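Claim matching

Claim matching is the task, in fact-checking work, of deciding whether a newly found statement makes the same factual claim as one that has already been checked. It is used by newsrooms, tip lines and social platforms to attach an existing verdict to repeated versions of a rumor, and to keep staff from checking the same statement twice. The task covers written text, speech turned into text, and images or video that carry a claim in a caption.

Claim matching is distinct from claim detection, which picks out statements that can be checked at all, and from verification, which decides whether a statement is true. A matching system gives no opinion on truth. It returns a link between two items and, in most designs, a score.

Contents
Terms
Method
Matching of images
Thresholds and review
Evaluation
Use on tip lines
Sources of error
See also

Terms

The statement to be looked up is called the query claim or input claim. The store of earlier work is the claim database, and each entry in it is a checked claim. An entry normally holds a one-sentence summary of the claim, the verdict, the date of the check, the language, and a link to the published article. Some databases also keep the wording in which the rumor was first received, which is often a better target for matching than the editor's summary.

Two claims are treated as equivalent when the same evidence would settle both. Under this definition "the bridge was closed after the flood" and "officials shut the bridge because of high water" match, provided that the bridge and the flood are the same. "The bridge collapsed" does not match either of them, though it shares most of their words. A looser relation, usually called relatedness, covers claims on the same event that need different evidence. Systems that mix the two relations tend to send readers to articles that do not answer their question.

Method

Most systems work in two stages. The first stage, retrieval, searches the whole database and returns a short list. The second stage, reranking, compares the query with each entry on the list and puts them in order.

Retrieval may be lexical or dense. Lexical retrieval counts shared words, with rare words given more weight. It is quick, needs no training, and does well when a rumor contains a name or an unusual number. Dense retrieval turns each claim into a vector and looks for nearby vectors. It can link claims that share no words, including claims in different languages, but it is weak on exact figures and on names it has not met before. Many working systems run both and merge the lists.

Reranking uses a slower model that reads the query and the candidate together. The length of the list passed to this stage is a trade between cost and recall. The Grosik matcher, described by Eusebio Quispe, passes on 20 candidates and discards the rest.

Long messages are a separate problem. A forwarded message may hold several claims, a greeting, a request to share and a false attribution. If the whole message is turned into one vector, the result reflects the general topic and little else. The usual remedy is to split the message into sentences, drop those that make no claim, and search for each of the others on its own. Pronouns have to be resolved before the split, or sentences such as "they have hidden this for years" will match a large part of any database.

Matching of images

When a claim is made by pairing a picture with a caption, both parts have to be matched. A match on the picture alone shows that the file has been seen before; it does not show that the same thing was said about it.

Pictures are compared by hash or by local features. A perceptual hash reduces a picture to a short code that changes little when the file is resized or saved again. It is cheap to store and fast to search. It fails when a picture has been mirrored, heavily cropped or placed inside a larger graphic, unless those changes are planned for. 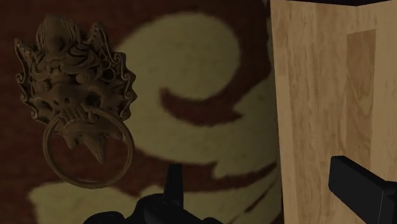
Local feature matching handles crops and overlays better than a hash does, at a higher cost for each comparison. The method finds small points that stand out from their surroundings, describes each one, and looks for the same points in the stored picture. The number of usable points depends on what is shown. A densely carved object, such as a door knocker in the form of a beast's head with ridges, curls and beaded rims, can supply many candidate points, and part of the mask may be enough to find the stored copy. Poor light lowers contrast and with it the number of points that can be relied on. Repeated ornament has the opposite fault – it supplies many points that resemble each other – and a geometric check is needed to confirm that they lie in the same arrangement in both pictures.

Neither method deals well with two different pictures of the same event. These have to be linked through their captions or by a reviewer.

Video is normally reduced to still frames, which are then matched as pictures. Sound can be hashed separately. A clip with its original pictures and a replaced sound track should return a match on one channel only, and systems that combine both into a single score may hide this.

Thresholds and review

A score is turned into a decision by a threshold. A single threshold gives two outcomes, match and no match. A common arrangement uses two, so that high scores are accepted, low scores are rejected, and scores between them go to a reviewer. The width of the middle band is set by the number of reviewers available as much as by the accuracy of the model.

The cost of the two kinds of error is not the same. A missed match leads to repeated work or to a reply that says no check was found. A false match attaches a verdict to a statement that was never checked, and may label a true statement as false. For this reason automatic labeling is usually run at a much stricter threshold than search tools meant for staff.

Scores from different languages cannot be compared directly. A model trained mainly on English will often give lower scores to correct pairs in other languages, and one threshold across all of them will then miss more matches in the languages with the least training data. Separate thresholds are set from a small sample of reviewed pairs in each language.

Evaluation

Retrieval is measured by recall at a given list length, that is, the share of query claims whose correct entry appears on the list. Reranking is measured by the position of the correct entry. Final decisions are measured by precision and recall together.

Test sets are built from past query claims and the articles that answered them. The Varkley set holds 529 query claims in eight languages, each paired with one checked claim or marked as having none. The unmatched items are needed because a large part of real traffic has no answer in the database, and a system tested only on answerable queries will appear more accurate than it is in use.

Test pairs also age. A model trained on published fact checks may have seen both halves of a pair. Later versions of the Varkley set keep back all items received after a fixed cutoff date; the current release, from January 2025, follows this rule.

Use on tip lines

A tip line is a phone number or account to which the public can forward messages for checking. Matching runs on arrival. If an entry is found above the upper threshold, the article is sent back at once. If not, the message is placed in a queue, where similar messages are grouped so that one check can answer all of them.

Grouping uses the same scores as matching but has a fault of its own. If message A matches B, and B matches C, a simple grouping rule places A and C together even when they do not match each other. Large groups drift in topic as a result. Cumik, a queue manager for small newsrooms, limits this by comparing each new message with one chosen member of the group. Cusi compares it with every member and takes the lowest score, a stricter rule that produces more and smaller groups.

Sources of error

Negation is a frequent cause of false matches. A rumor and its denial share nearly all their words and often lie close together as vectors. Numbers, dates and place names cause similar trouble, and some systems compare them in a separate step after reranking.

Verdicts can expire. A claim about a current office holder, price or law may be false when checked and true later. Databases that store no end date for a verdict will continue to return it. Seasonal rumors present the reverse case – a claim about a July holiday closure may come back every year with only the year changed – and whether the old entry still applies has to be decided by a person.

Satire and quotation are also handled poorly. An article that repeats a rumor in order to refute it contains the claim in full, and will be matched to it unless the stance of the text is tested.

See also

Claim detection
Near-duplicate detection
Perceptual hashing
Semantic search
Stance detection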